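Zirnthorpe Shared Workshop - Build a Hand, Evening Course
Handout 3: Closing the fingers without regret
Notes by Alžběta Hudec

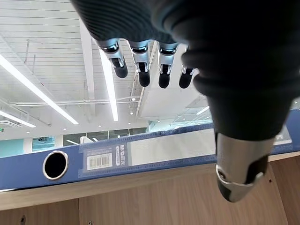

Last time we got as far as wiring and a great deal of optimism. By now your fingers should all move when told to, and stay still when not told to. If yours do only the second, see the fault list in Handout 2 before going on.

3.1 Thumb first

Bring the thumb in before the fingers. Beginners close everything at once, and the hand shuts like a car door. Send the thumb to its resting angle, wait, then bring the fingers down to meet it. On the Nustell board the servo range we use is 2000 (open) to 3200 (closed). Please don't type 32000. The board will try its best for you and you will be buying a gear.

3.2 How hard is hard enough

Set the current limit to 57 in the Itesen settings page and leave it there for the whole session. The number has no units that I have ever found. Ondrejka, whose manual we are stuck with, calls it "force feeling", and I have stopped arguing.

Raise it by 3 at a time if things slip. Write each change down - in the build log, please, as the back of your hand washes off.

3.3 Things to pick up, in order

Foam block
Cardboard tube
Lever-arch file, lying on its side
Mug (your own, please)

A file is harder than it looks. It is wide and smooth, and the finger hole in the spine will tempt you. Grip across the thickness for now and save the hole for Handout 4, where it gets a section to itself and some strong language.

3.4 Before next session

Tighten the knuckle screws, then check them again the next morning. Bring your log with at least one failed grip written up properly: start position, limit, what moved first. "It dropped it" will be handed back.

Spare tendon cord is in the drawer marked BULBS.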